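Proyecto final de Diseño de Interiores I: la mesa de centro como almacén involuntario
Agosto de 2020

Cuando nos pidieron elegir un mueble de una casa habitada y estudiarlo, medio grupo se fue a por cocinas y yo me fui directa al salón. Me encantan los salones recargados, qué le voy a hacer, y el del piso que llamé Germont (cada vivienda lleva un nombre en clave) es de los que no se olvidan: sofás con capitoné, talla por todas partes y, en el centro, una mesa blanca con brillo que parece sacada de un palacete.

La pregunta era sencilla: ¿qué acaba viviendo encima de una mesa así y por qué se queda? Pasé un cuestionario de 24 preguntas en dos pisos, Germont y Kereama, y en abril ya tenía el método más o menos cerrado.
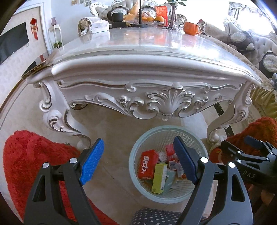 Lo primero que aprendí es que el fondo y el frente de la mesa son dos mundos. Al fondo va lo que se queda: el plato con las naranjas, la planta artificial, las cajas. Delante se deja lo de usar y coger, como el móvil, que en Germont tenía su esquina. ¡Y casi todo el centro libre! Yo esperaba un caos, la verdad.

También me fijé en cómo manda la forma. El borde curvo y la concha tallada del faldón piden que se vean, y una superficie tan brillante duplica en reflejos todo lo que le pongas. Un plato de fruta cuenta casi por dos.

Mi propuesta (presupuesto de 40 euros, aproximadamente) es una bandeja baja para juntar lo pequeño al fondo, sin tocar la planta ni la fruta, que dan color entre tanto blanco y beige. Dibujé dos versiones, una ovalada y otra con el frente en arco. Me quedo con la segunda, aunque me costó tres tardes sacar bien la curva y todavía tengo que rehacer la plantilla de cartón.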